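Subject: Re: [lucero-users] Episode counts for the lounge cleanup policy

Hi Shahram, hi all,

Shahram Taheri wrote:

> We trained on 500 episodes from Barcombe and the policy still hesitates
> over soft trash. Is more data the answer, or should we relabel first?
> And do you keep the wrist views in?

Thanks so much for writing this up – I had been meaning to post our own numbers since August, and you've finally shamed me into it! I'd relabel first. Our Ivthorpe set has 1902 episodes, and we trained once on everything and once on the 857 where each arm has its own subtask label. The smaller set did better on bags and bottles, which surprised all of us here.

Two head views and one from the wrist, all from the same session:
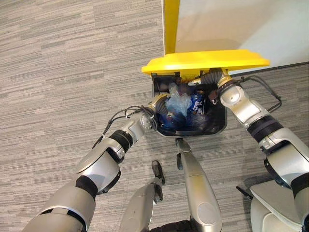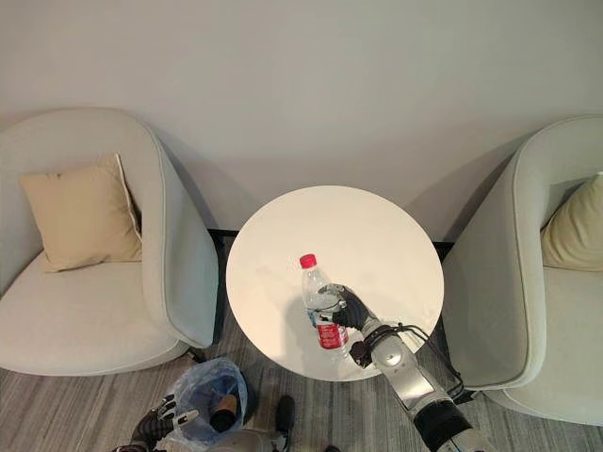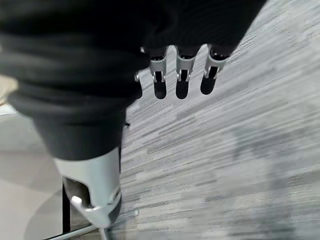
On your last question, yes, we keep the wrist views, but we drop them at random during training so the policy doesn't lean on them too much. The setting is in the Hatilari config under the camera section (I can send you ours, it's a bit messy, sorry).

One thing I'd love a second opinion on: 206 of our episodes have the two arms labeled with different targets at the same time, and I'm still not sure whether to split those or leave them whole. How are you handling them at Barcombe?

Warmly,
Ivthorpe data desk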